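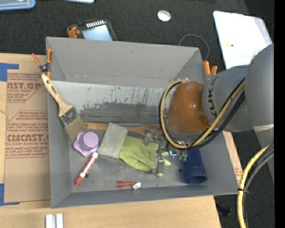 Saqib Chaudhry wants it said before anything else that the last person we hired for the planning stack came to us from writing billing software, and that you should please not talk yourself out of applying. We agree with him, so keep reading!

Ansari is looking for a software engineer to join the small group in Wosside that builds Jornon, our grasp planning and motion control software for picking out of cluttered bins. Gloves, paintbrushes, cups on their sides, the odd wooden spoon — if people own it, we would like the arm to plan a sensible grasp for it and then get back out of the bin without touching the walls.

You would spend most of your days in C++ and Python, working on collision checking, grasp ranking and the replay tool we call Dalia, which lets us step through a failed pick one planning call at a time. Our regression set holds 1530 recorded picks and a full run takes longer than any of us would like, so if you enjoy making slow things quick you will be very welcome here.

It helps if you have:

- shipped code that other people had to maintain
- some comfort with 3D geometry (frames, rotations, the usual headaches)
- patience for bugs that only show up on real hardware

The job is full time, with 25 days of paid vacation. Send a resume and a few friendly lines about something you built to Saqib, quoting reference 1099, by December 29, 2023. A cover letter is fine too, but we won't miss it.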